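# The Long Way Around Grultside

My aunt had a theory that you could judge a town by how it treats a thirsty stranger, and I thought of her the whole first afternoon in Merkuslow, where the old drinking fountains still run along the road up to the ridge. There were 34 of them once, put in for the mill workers who walked home over the hill. Today 19 give water, and people here will argue happily over which one tastes best (the answer depends on which side of the river your grandmother lived on). 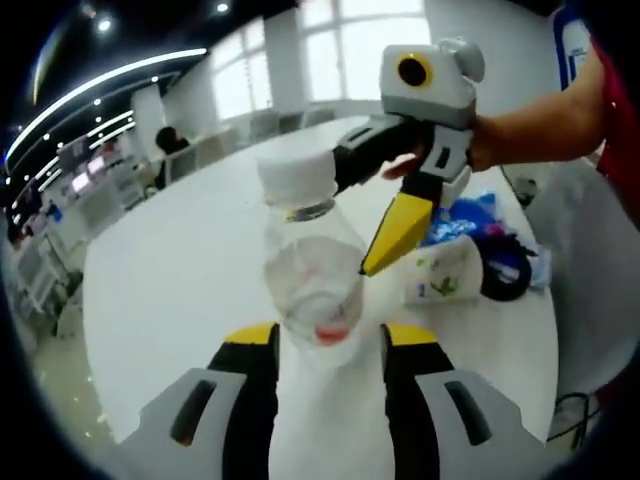 Tania Cassim grew up two streets from the one at Marthorpe, and she offered to walk me up on a Monday in June, before the heat got going. She's a slow walker and a wonderful talker, and I'd guess it took us twice as long as the guidebook allows. She stopped at every gate to tell me who had lived behind it, who had married whom, and whose plums were worth stealing!

"We were told to drink at the bottom and again at the top," she said, "and never to sit down in between, or we'd stay there till supper." 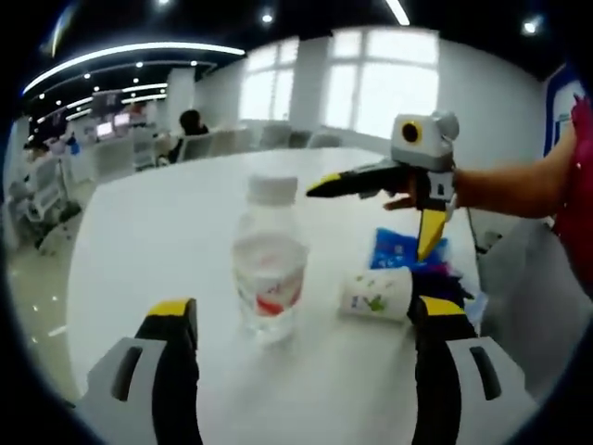 We did sit down, of course, on the wall outside the Hettiarachchi bakery, where they sell a sticky ginger bun that I have been trying to copy at home ever since, with no luck at all. From there it's 487 steps to the top, and Tania knew them the way other people know the verses of a hymn, the broken ones and the slippery ones and the one where her brother lost his tooth. The last fountain sits under a walnut tree, and we stayed beside it until the noon bells started up down in the valley.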